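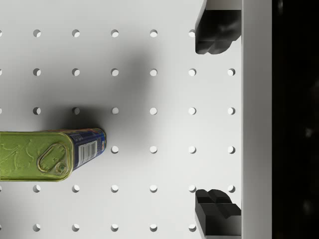

Gudrun Eichhorn reckons a tennis ball and 17 minutes in the dryer will bring a flat footy back to life, and she's told half the Zirkwood under-twelves parents as much. I have my doubts. Heat dries out the bladder valve and the stitching goes next.

Storing balls and boots over summer

Let some air out before you put a footy away. Don't deflate it completely or the panels crease.

Wet boots: newspaper, changed twice the first night. The Vestley drying sachets cost me $19 and I couldn't pick the difference.

Glycerine on the valve needle, one drop. Spit works too, whatever the bloke at the sports shop tells you.

Leather conditioner is meant to double the life of a ball. Double what? Mine got it every October and still split at the lace. Go easy, it makes the colour come off on your jumper.

Mouthguards go in cool water and a bit of dish soap. Skip the vinegar.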